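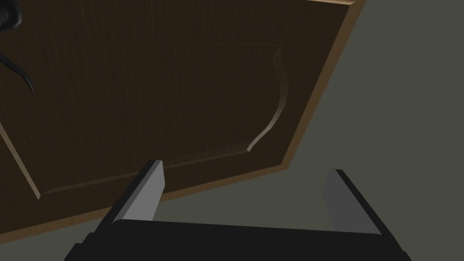

VISITS & OPEN DAYS

A morning among doors that do not exist

The open day at Cimia started at 10, with coffee in paper cups and a long line for the name tags. I had expected to hear motors. The demonstration room was quiet, and most of it was screens.

Cimia teaches robot arms to work in kitchens, and it does most of the teaching in simulation. The program is called Skuvard. On the main screen we watched from the wrist of the arm, looking past two black fingers with gray pads toward a dark brown cabinet door with a curved black handle. The view was strongly tilted. A visitor next to me turned her head to follow it, and soon half of the row was doing the same.

"The robot does not care which way is up," said the engineer who guided us. "You will get used to it in nine minutes."

I needed more. But it is a good way to understand the problem. A person opens a cabinet without a thought. The arm must find the handle, choose an angle, close the fingers and then pull along the path which the hinge allows -- and a small mistake at the start grows with every centimeter.

Skuvard has 300 doors in its library, in different woods and with different handles. The one we saw had a raised panel with a wave-shaped edge, and the light on that edge was so well made that I wanted to touch it. The engineer told us that the team spent much of April on grain and shine, because a system trained on plain doors was confused by fancy ones.

On the wall somebody had written 1742, the number of practice runs from the night before. I asked how many had succeeded. She laughed and said that this number was on a different wall.

After lunch the group moved to Stoslow, the smaller hall, where a real arm is kept behind glass. Its door was plain and white. I stayed until the guides began to collect our name tags.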